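트렐루삭 소개

회사 소개 | 하는 일 | 물품 이야기 | 구급함 교실 | 함께하는 곳 | 문의

안녕하세요, 트렐루삭(Trelusach)입니다. 사무실과 작업장, 학원, 공방에 놓이는 구급함을 채우고 정리하고 다시 채우는 회사예요. 밴드, 거즈, 붕대, 소독 티슈, 핀셋, 가위 같은 자잘한 물건들을 하루 종일 만지고 삽니다. 그리고 저희는 이 일이 정말 좋습니다!

구급함을 마지막으로 열어 본 게 언제인지 기억하시나요? 저희가 처음 방문하는 곳에서 뚜껑을 열면 대개 비슷한 풍경이 나옵니다. 큼직한 삼각건은 비닐도 안 뜯긴 채 맨 위를 차지하고 있고, 정작 매일 찾는 손가락 밴드는 빈 상자만 남아 있어요. 연고 뚜껑은 어디론가 사라졌고, 볼펜이 한 자루, 누군가의 머리끈이 하나, 건전지도 가끔 나옵니다. 저희는 그 뚜껑을 여는 순간을 제일 좋아합니다. 안에 든 것을 보면 그곳 사람들이 어떻게 일하는지가 보이거든요. 종이를 많이 만지는 곳은 작은 밴드가 먼저 떨어지고, 납땜을 하는 곳은 화상용 거즈가 먼저 떨어지고, 새 신발 신고 외근 다니는 분이 많은 곳은 뒤꿈치용 큰 밴드가 남아나질 않습니다.

시작은 서랍 하나

트렐루삭은 하난 카이시(Hanan Qaisi)의 책상 서랍에서 시작됐습니다. 당시 하난은 딘브리지(Dinbridge) 건물의 한 설계 사무실에서 총무 일을 맡고 있었어요. 종이 모형을 만드는 팀이 바로 옆에 있었고, 칼에 손을 베인 사람들이 하루에도 몇 번씩 하난 자리로 왔습니다. 회사 구급함은 탕비실 높은 선반 위에 있었는데, 의자를 밟고 올라가야 닿는 자리였대요. 피 나는 손으로 의자를 밟고 올라갈 사람이 어디 있겠어요. 그래서 하난은 서랍 한 칸을 비우고 밴드를 크기별로 넣었습니다. 앞쪽에 작은 것, 가운데에 중간 것, 안쪽에 큰 것. 그게 다였습니다.

서랍은 금방 소문이 났습니다. 같은 층 사람들이 오더니 아래층 사람들이 오고, 어느 날은 1층 꽃집에서도 장미 가시에 찔린 손을 들고 올라왔어요. 하난은 서랍 안쪽에 종이를 한 장 붙이고 가져간 사람이 가져간 것을 적게 했는데, 한 달 치를 들여다보니 회사가 사 두는 물건과 사람들이 쓰는 물건이 너무나 달랐습니다. 그 종이는 지금도 저희 사무실 벽에 액자로 걸려 있습니다. 글씨가 번져서 반은 못 읽지만 저희에게는 창업 계획서 같은 물건이에요.

오마르 스페이르(Omar Sfeir)는 그 서랍의 단골이었습니다. 모형팀에서 일하던 사람이라 손이 성할 날이 없었고, 뭐든 칸을 나누고 이름표를 붙여야 마음이 놓이는 성격이기도 했어요. 오마르가 두꺼운 종이로 서랍 칸막이를 짜 온 날, 두 사람은 퇴근을 미루고 밴드 상자를 세웠다 눕혔다 하며 저녁을 다 보냈습니다. 눕히면 많이 들어가지만 밑에 깔린 게 안 보이고, 세우면 옆면 글씨가 한눈에 들어온다. 그날 내린 결론은 지금도 저희가 구급함을 채우는 첫 번째 규칙입니다. 상자는 세운다!

하는 일

저희 일은 크게 방문, 채우기, 그리고 다시 채우기입니다.

처음 연락을 주시면 일단 찾아갑니다. 물건을 들고 가지는 않아요. 빈손으로 가서 지금 있는 구급함을 열어 보고, 안에 든 것을 전부 책상 위에 꺼내 놓고, 그곳에서 일하시는 분들과 같이 봅니다. 이때 재미있는 이야기가 많이 나옵니다. "이게 여기 있었어요?" 하는 분도 계시고, 각자 가방에서 비상용 밴드를 꺼내 보여 주시는 분도 계세요. 개인 가방에서 밴드가 많이 나오는 곳일수록 공용 구급함이 멀리 있거나 비어 있는 경우가 많았습니다.

그다음은 위치입니다. 저희는 구급함 내용물만큼이나 자리에 신경을 씁니다. 눈높이보다 조금 낮고, 문을 열지 않아도 보이고, 물 쓰는 곳에서 너무 멀지 않은 벽이면 좋습니다. 프린터 위는 피합니다. 열이 오르기도 하고, 며칠 지나면 꼭 이면지가 쌓이더라고요. 창가도 권하지 않습니다. 햇볕을 오래 받은 밴드는 접착면이 상하기 쉬워서요.

자리가 정해지면 채웁니다. 기본 구성은 베스틱스(Bestix)라고 부르는 저희 정리함에 담아 드립니다. 베스틱스는 오마르의 종이 칸막이에서 이어져 내려온 물건이고, 칸의 폭을 밴드 상자에 맞춰 옮길 수 있게 만들었습니다. 칸막이를 빼서 넓게 쓰면 붕대가 들어가고, 촘촘하게 끼우면 낱장 소독 티슈가 한 줄로 섭니다. 뚜껑 안쪽에는 사용 기록 카드를 끼우는 얇은 주머니가 있어요. 이 주머니 하나를 두고 저희끼리 얼마나 오래 이야기했는지 모릅니다. (볼펜 꽂는 자리를 같이 넣자는 쪽과, 볼펜은 어차피 없어진다는 쪽이 팽팽했습니다. 결국 끈 달린 연필로 합의했어요.)

마지막이 다시 채우기입니다. 사용 기록 카드를 사진으로 찍어 보내 주시면 줄어든 만큼만 보냅니다. 안 쓰는 물건은 다음 방문 때 빼고, 자주 쓰는 물건은 앞 칸으로 옮깁니다. 같은 건물 안에서도 층마다 구성이 달라지는 걸 보면 매번 신기합니다.

물품 이야기

저희 창고 선반에는 세계 여러 나라의 밴드가 있습니다. 처음에는 국내 제품만 다루다가, 외국에서 온 분들이 많이 일하는 작업장을 맡으면서 생각이 바뀌었어요. 익숙한 포장을 보면 손이 먼저 갑니다. 급할 때는 특히 그렇습니다. 설명서를 읽을 정신이 없으니 색과 글자 모양만 보고 집게 되지요. 그래서 방문할 때마다 "집에서는 어떤 걸 쓰셨어요?" 하고 여쭤보고, 가능하면 그 말로 적힌 상자를 함께 넣어 드립니다.

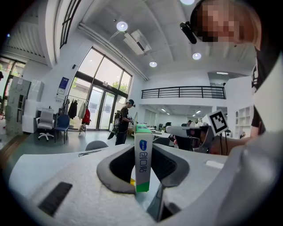 구급함을 고를 때 저희가 제일 오래 들여다보는 부분은 상자 앞면입니다. 멀리서도 무엇이 들었는지 알아볼 수 있어야 하고, 좁은 칸에 세워 넣었을 때 글자가 위아래로 읽히면 더 반갑습니다. 중국어로 반창고를 뜻하는 创口贴 세 글자가 검은색으로 세로로 적힌 흰 상자가 바로 그런 예예요. 위쪽에 밝은 초록 띠가 있고 아래쪽에도 초록 띠가 있어서, 글자를 모르는 동료에게도 "초록 띠 두른 하얀 거" 한마디면 통합니다. 작은 파란 타원 로고가 글자 위에 올라가 있어 위아래를 헷갈릴 일도 적고요. 이런 상자를 만나면 저희는 회의 시간에 돌려 보며 한참 떠듭니다. 포장 디자인을 하신 분께 박수를 보내고 싶을 정도예요.

여러 나라 말이 섞인 구급함에는 저희가 작은 이름표를 덧붙입니다. 상자 글자를 가리지 않게 선반 턱에 붙이고, 한국어와 그곳에서 쓰는 말을 나란히 적어요. 중국어 상자 밑에는 "밴드", 아랍어 상자 밑에도 "밴드". 단순하지만 반응이 좋습니다. 점심시간에 구급함 앞에서 서로 발음을 가르쳐 주고 계시더라는 이야기를 들은 날은 하루 종일 기분이 좋았습니다.

낱장 포장에 대해서도 할 말이 많습니다. 밴드 포장지는 한 손으로 뜯을 수 있어야 합니다. 다른 손을 다쳤을 테니까요! 저희는 새 물건이 들어오면 한 손을 등 뒤로 하고 뜯어 봅니다. 이로 물어야 뜯어지는 포장은 돌려보냅니다. 접착면 종이가 너무 매끈해서 손톱이 안 걸리는 것도 탈락입니다. 이 시험은 전 직원이 돌아가며 하고, 손이 큰 오마르와 손이 작은 하난이 둘 다 통과해야 선반에 올라갑니다.

자주 받는 질문이 하나 더 있는데, 약은 왜 안 넣느냐는 것입니다. 먹는 약은 사람마다 맞고 안 맞고가 다르고 다루는 규칙도 따로 있어서 저희 구성에는 들어가지 않습니다. 저희는 씻고, 닦고, 덮고, 감는 물건에 집중합니다. 상처가 깊거나 피가 멈추지 않을 때는 구급함 앞에서 고민하지 마시고 바로 119에 전화하거나 병원으로 가 주세요. 이 문장은 저희가 채우는 모든 구급함 뚜껑 안쪽에도 똑같이 적혀 있습니다.

유통기한 이야기도 해야겠네요. 밴드에도 기한이 있습니다. 오래된 것은 잘 안 붙거나, 반대로 녹아 붙어서 종이에서 안 떨어집니다. 저희는 상자 윗면에 연도와 달을 크게 적은 동그란 스티커를 붙여 두고, 기한이 가까운 것을 앞에 세웁니다. 편의점에서 우유 진열하는 방법과 똑같아요. 직원 중에 편의점에서 오래 일한 분이 있어서 처음 입사한 날 바로 알려 주셨습니다.

구급함 교실

매년 7월에는 구급함 교실을 엽니다. 강의실처럼 앉아서 듣는 자리를 상상하셨다면 조금 당황하실 수도 있어요. 바닥에 돗자리를 깔고 물건을 전부 쏟아 놓는 것부터 시작하거든요. 참가하신 분들이 직접 종류를 나누고, 칸을 정하고, 담아 봅니다. 정원은 20명이고 보통 네댓 분씩 모여 앉습니다.

같은 물건을 드려도 팀마다 결과가 전혀 다릅니다. 어느 팀은 크기 순으로, 어느 팀은 다치는 부위별로, 또 어느 팀은 쓰는 순서대로 담습니다. 씻는 것, 닦는 것, 덮는 것, 고정하는 것 순서로 왼쪽부터 오른쪽으로요. 마지막 방법은 초등학교 선생님들이 모인 팀에서 나왔는데, 보고 있던 저희가 다 같이 "와!" 하고 소리를 냈습니다. 그 뒤로 학교와 학원에 들어가는 구급함은 이 순서를 따르고 있습니다. 아이들이 칸을 따라 옆으로 손을 옮기기만 하면 되니까 설명이 짧아집니다.

교실의 마지막 순서는 늘 '찾기'입니다. 한 팀이 담은 구급함을 다른 팀에게 넘기고, 제가 "둘째 손가락 끝을 베였어요!" 하고 외치면 맞는 밴드를 꺼내는 놀이예요. (여기서 '제가'는 이 글을 쓰고 있는 하난입니다. 목소리가 커서 해마다 제가 합니다.) 자기가 담은 함에서는 다들 빠른데 남이 담은 함 앞에서는 손이 멈춥니다. 그 멈춘 손을 보고 나면 이름표의 글씨가 확 커집니다. 제 설명보다 훨씬 잘 통해요.

손가락 끝 밴드 붙이는 법도 꼭 다룹니다. 보통 밴드를 손끝에 그냥 감으면 금세 벗겨지지요. 양쪽 접착 부분을 가운데로 가위질해서 네 갈래로 만든 다음 엇갈려 붙이면 훨씬 오래갑니다. 거즈 부분까지 자르지 않게 조심하시고요. 집에 가서 식구들에게 알려 줬다는 후기가 제일 많은 것도 이 순서입니다.

함께하는 곳

지금 트렐루삭이 돌보는 구급함은 900개입니다. 딘브리지 건물에 있는 함들이 제일 오래됐고, 그다음이 아탈라(Atallah) 공방 거리입니다. 아탈라에는 가죽, 유리, 나무, 금속을 다루는 작은 작업실들이 모여 있어서 저희가 배운 게 정말 많습니다. 가죽 공방에서는 골무처럼 손가락을 통째로 감싸는 밴드를 찾으시고, 유리 공방에서는 끝이 아주 가는 핀셋을 찾으십니다. 목공방 사장님은 핀셋보다 돋보기가 먼저라고 하셨는데, 가시를 한번 빼 보니 무슨 말씀인지 바로 알겠더라고요. 그 뒤로 목공 구성에는 작은 돋보기가 들어갑니다.

요즘은 넓게 트인 사무실 겸 작업장에서도 연락이 자주 옵니다. 책상과 공구가 한 공간에 있고, 사람들이 장비를 메고 들고 오가는 곳들이에요. 이런 곳에서는 벽에 고정된 큰 함 하나에 작은 손가방형을 더하는 구성을 좋아하십니다. 손가방에는 밴드와 소독 티슈, 거즈 정도만 단출하게 넣습니다. 가벼워야 들고 가게 되니까요. 큰 함에 든 것과 같은 상자를 손가방에도 넣는 것이 저희 방식이고, 어디서 열든 같은 색이 보이도록 맞춥니다.

일하는 사람들

트렐루삭에는 10명이 일합니다. 방문을 맡은 사람이 5명이고 나머지는 창고와 물품 시험, 그리고 기록 카드 정리를 나눠 맡고 있어요. 맡은 일은 달라도 한 달에 하루는 모두 방문을 나갑니다. 창고에서만 보던 물건이 진짜 쓰이는 자리에 놓인 걸 보면 생각이 달라집니다. 창고 담당이 방문을 다녀와서 제일 먼저 한 일이 상자 옆면에도 이름을 적어 달라고 인쇄소에 전화한 것이었어요. 옆으로 돌려 꽂는 곳이 그렇게 많은 줄 몰랐다면서요.

하난은 방문 일정을 짜고 교실을 진행합니다. 오마르는 베스틱스의 칸막이를 아직도 고치고 있습니다. 지금 쓰는 것도 충분히 좋다고 다들 말하는데, 모서리를 조금만 더 둥글게 하면 먼지가 덜 낀다며 이번에도 시험용을 깎아 왔어요. 만져 보니 또 더 좋습니다.

사무실에 오시면 입구 오른쪽에 첫 서랍이 있습니다. 하난의 책상에 있던 바로 그 서랍이고, 설계 사무실이 이사할 때 선물로 받아 왔습니다. 지금도 밴드가 크기별로 들어 있으니 필요하시면 편하게 가져가세요. 적는 종이도 옆에 있습니다.

방문과 문의

구급함 점검 방문은 홈페이지 문의란에 건물 이름과 일하시는 분들이 주로 하는 일을 적어 주시면 됩니다. "종일 타자만 칩니다", "생선을 손질합니다", "유치원입니다", 이 정도면 충분해요. 지금 있는 구급함을 미리 정리해 두지 않으셔도 됩니다. 평소 그대로 열어 봐야 무엇이 필요한지 잘 보입니다. 머리끈과 건전지가 나와도 저희는 반갑습니다.

다 쓴 밴드의 빈 상자도 받습니다. 특히 여행지에서 사 온 것, 가족이 보내 준 소포에 들어 있던 것, 저희가 본 적 없는 글자가 적힌 것이라면 대환영입니다. 벽 한쪽에 나라별로 세워 두고 있고, 맨 아랫줄에 빈자리가 아직 많이 남아 있어요.

이 페이지는 2021년 11월 10일에 새로 고쳐 썼습니다. 교실 신청 안내는 위쪽 '구급함 교실' 메뉴에서 따로 보실 수 있습니다.

트렐루삭
하난 카이시, 오마르 스페이르 드림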